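Livham Allotments and Gardens Forum > Growing Under Cover > Fleece or bubble wrap for overwintering?

fernandfrost
25/11/2019
Hi all, first winter with my own greenhouse (a second-hand Perby, bit draughty round the door) and I can't decide how to keep my pelargoniums and two lemon trees going. The bloke at Flidico wanted me to line the whole lot with bubble wrap but it's a faff and I'm worried about losing light. Is fleece enough by itself? I don't want to run a heater if I can help it!

mudlark126
Bubble wrap every time. I did mine in one afternoon and it's stayed up three winters. Fleece is fine for a nippy night but you'll regret it come February.

old_spadger
Don't agree, sorry mudlark. I lined mine once and everything went mouldy by Christmas, grey fuzz all over the pelargoniums. Fleece lets them breathe. I keep it loosely over the plants at night, off again in the morning if it's bright, and hardly water at all.

mudlark126
That's ventilation though, isn't it? Crack a window at dinnertime and you won't get mould. I'd sooner do that than be out there in my slippers twice a day.

xia_plot9
Bit of both here! Lemons get fleece and the north side gets bubble wrap, so I've still got the light from the south. Do check the thickness before you buy, I got the flimsy stuff the first year and it tore on the staging.

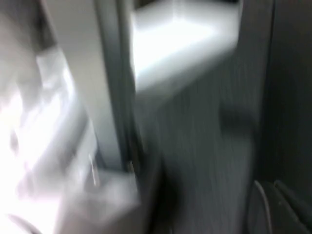
old_spadger
Thicker isn't always better mind. The heavy fleece blocks a fair bit of light, so if you're the sort who forgets to take it off, two layers of thin is handier. You can peel one back.

fernandfrost
Ooh, two thin layers sounds like me. I think I'll fleece the lemons, sort the draught round the door and see how we go. Mudlark, if they all turn to mush you can say I told you so.

mudlark126
I will, don't worry. Get the door done first.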